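Print | E-mail
Reading time: 1 min

Mayu Fujimoto played 19 games in goal for Haltgate last season and finished with six shutouts. She puts most of that down to her skate blades.

"I had them ground flatter in October," she said. "Less bite, so I push across the crease without catching an edge. It took 18 practices to trust it." 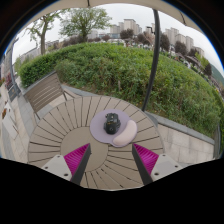 Her depth changed as well. She now starts a half step deeper on the power play – the pass across the slot was beating her – and comes out only when the shooter's head is down.

"You give up some net on the first shot and get the second one back," she said.

Fujimoto tracks rebounds by hand after each game. Against Pemska she steered all but two into the corners. She has not signed for next season.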